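Kestley Staff Newsletter
7 August 2021
From the arranging floor

Robot cell moves to regular hours at Plemell

The two-arm cell at the Plemell building goes onto the regular schedule this month. It has been running on trial hours since spring, mostly on the same task: picking up artificial stems, gathering them into a bundle and getting the bundle into a vase. From now on it will run during the first shift, next to the hand tables, and its output will count toward the daily total for the room.

A lot of people in other departments have asked what the arms do all day, so this item goes over the work itself and then what changes for the people on the floor.

The cell handles permanent arrangements only, the kind we ship to hotel lobbies, dental offices and furniture showrooms. Fresh flowers stay entirely with the hand tables in the north room and there is no plan to change that. Artificial stems are more forgiving. They don't bruise, and if one gets dropped it can be picked up and used again. They are still awkward things to hold. The stems have bumps and nodes molded into them, the leaves stick out at all angles, and a stem that looks straight on the table will often roll when something touches it. Picking one stem out of a pile without dragging three others along was the hardest part to get right, and it is still where most of the stops happen. 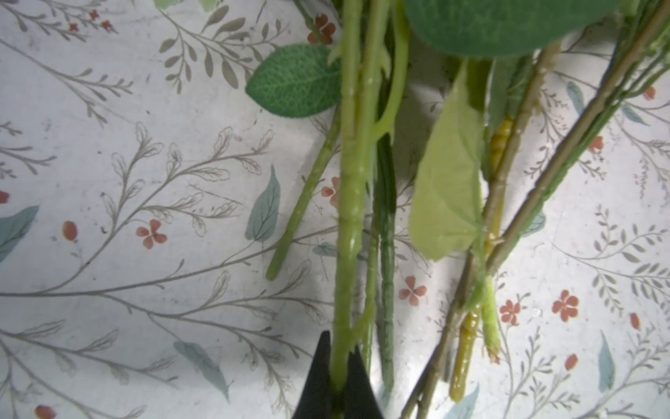 Closing on a stem, with the rest of the bundle on the cloth.

The printed tablecloth under the work came from the showroom. The early trials were done on a plain gray mat, and the arms did well on it, but our finished pieces get built and photographed on all kinds of surfaces. Stulidano, the firm that set up the cell, asked for something busier so the system would learn to tell a leaf from a picture of a leaf. We gave them one of the botanical prints from the spring catalog. Results dropped for the first couple of weeks and then came back up.

The current job is the Kozłowski order, which is the largest single order of permanent pieces we have taken. It calls for 3540 arrangements, all in the same family of colors, with peach roses and blue hydrangea as the main flowers. The order is split between the hand tables and the cell. The cell makes the base bundle and a finisher at the next table opens up the heads, turns the leaves, fills any holes and signs the tag. No piece leaves the building with only the cell's work on it.

Hydrangea goes in early because the heads are wide and hide whatever is behind them. Roses follow. The smaller filler stems are last, and this is the step where the finishers have had the most to say. The cell tends to put filler straight up the middle, where it gets lost. Several finishers have been pulling it back out and setting it lower, toward the rim. Stulidano has watched them do this and is changing the way the filler step is taught.

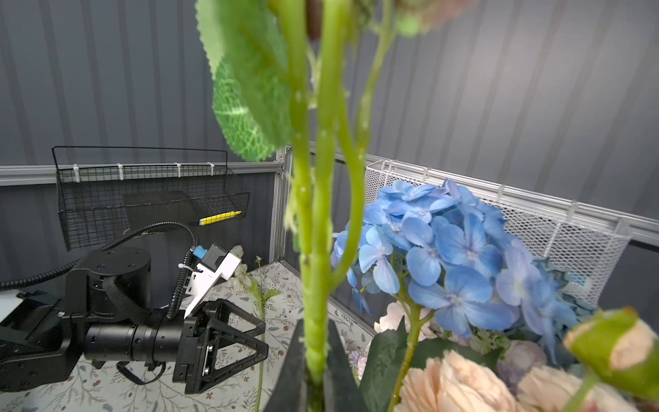 The vases for this order are the dark ones with the angular rim, and they have caused their share of trouble. The opening is narrower than it looks, and a bundle that is even a little spread at the bottom will catch. When that happens at a hand table you give it a twist and push. The cell has to back off and try again. For now, if it misses twice it stops and waits for a person to clear it, and we would like to keep it that way until the misses come down.

What changes for the people on the floor

No positions are being cut. That was the first question at the meeting and it deserves to be in print. There are 14 people on the arranging floor today and there will be 14 when the Kozłowski order ships. What does change is how the day is divided.

Until now, everyone built pieces from start to finish, and most people spent the bulk of a shift gathering and bundling. Wrist and thumb soreness has been the most common complaint in the room for years, and bundling is the main cause. With the cell doing part of that work, the finishing table becomes a regular station. Everyone who wants to will rotate through it in turns of 45 minutes, then go back to a hand table or to prep.

Prep gets heavier, and people should know that going in. The cell needs its stems fluffed, sorted and laid out before it starts, and it does not cope well with stems that are still tangled from the carton. In the trial period this work fell on whoever was closest. It is now an assigned job and it will be rotated like the others.

There will also be one cell attendant on each first shift. The attendant clears stops, refills stems and keeps a short log. Training takes two mornings and is paid at the lead rate, and so are attendant shifts. You do not need any computer background. The people who have done best at it so far are experienced arrangers, who can usually tell a bundle is going wrong before the arm has finished closing on it.

Not everyone likes the new setup. Some of the longer-serving arrangers have said that finishing a bundle someone else started is less satisfying than making a whole piece, and that it is harder to feel the balance of it when you come in halfway. Others prefer finishing and have asked for more of it. The rotation sheet has a column where you can mark a preference, and the leads will try to follow it - please fill it in even if you have no strong feelings. 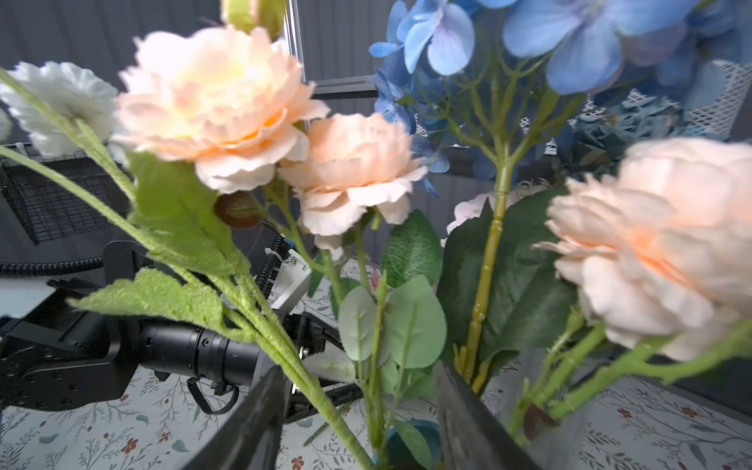 Practical notes

The floor tape around the cell marks the line you should stay behind while the arms are moving. If you need something from inside, ask the attendant to pause it.

Loose stems that land outside the enclosure go in the return bin, including bent ones. Please don't hand them back in over the side.

Stop log sheets are on the clipboard by the prep table. Write down what the arms were holding when they stopped, as plainly as you can. "Rose caught on leaf" is fine.

Attendant sign-up is open now, and there are 15 training places. If more people sign up than there are places, a second round will be held after the Kozłowski order ships. Put your name on the list outside the Plemell break room or tell your lead.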